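About Kundar Books & Coffee

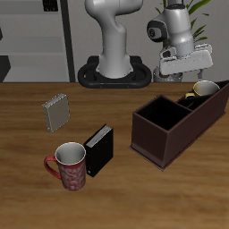 Two books, two mugs and a wooden caddy.

We're a used bookshop with a coffee counter in the front half, and we love both halves equally (well, most mornings the coffee half wins until 10). Kundar opened with 302 books, most of them from Peter Matoušek's own shelves, and one secondhand espresso machine that leaked onto the floor every time it rained. We still haven't figured out the connection. Today there are more than 2,000 titles on the floor and a machine that behaves itself, and we are every bit as excited to unlock the door as we were that first January.

How we got started

Peter taught high school geography for 20 years and spent most of his lunch hours reading. When the old Tóth shoe repair shop went up for rent, he called his friend Janka Hrubý, who had been running the kitchen at a small hotel and wanted a place of her own. They looked at the building together, argued over where the counter should go, and signed the lease anyway. The counter went where Janka wanted it. The long shelf with the brass heel marks on it is the original repair bench, and we kept the Tóth name painted on the back door because people in the neighborhood still use it to give directions.

What we sell

Mostly paperbacks! Mysteries, travel writing, cookbooks, old science fiction with wonderful covers, and a children's corner that never stays tidy for long. We have a growing shelf of books in Czech, Slovak, Portuguese and Amharic, and we'd love to grow it more, so please bring us what you have. We buy books over the counter any morning we're open. Store credit goes further than cash, and credit never runs out. If you're clearing a whole house, call first and Rainer Böttcher will come over with the van and a lot of boxes.

Rainer also does our repairs. He can put a loose page back, fix a cracked hinge or make a new spine for a cookbook that has been loved half to death. Small jobs are usually ready in a week. Bigger ones take as long as they take - he will tell you so himself.

The coffee side

Janka bakes every day: poppy seed rolls, plum cake when there are plums, and a walnut bread that sells out early. Tekle Yimer roasts our beans in the back room, in small batches, and he is very happy to talk about them for as long as you have time. Try the light roast black before you add anything to it. After that, do whatever you like, there's oat milk and regular milk on the side table.

You can read anything off the shelves while you drink. We only ask that you leave it on the cart when you're done so it gets put back in the right spot.

Evenings and groups

Olga Cabral runs our reading groups, and there are now 5 of them, from the slow Russian novel people to the picture book hour for kids under six. Newcomers are welcome at every single one, even if you haven't finished the book. Olga also sets up our poetry night, where anyone can stand up and read, and where we've heard some truly lovely things from people who swore they were only there for cake.

Come see us

We're on the corner across from the Comener pharmacy, two steps up, with a ramp around the side. Dogs are fine, bikes can go in the yard, and the big armchair by the window is first come, first served.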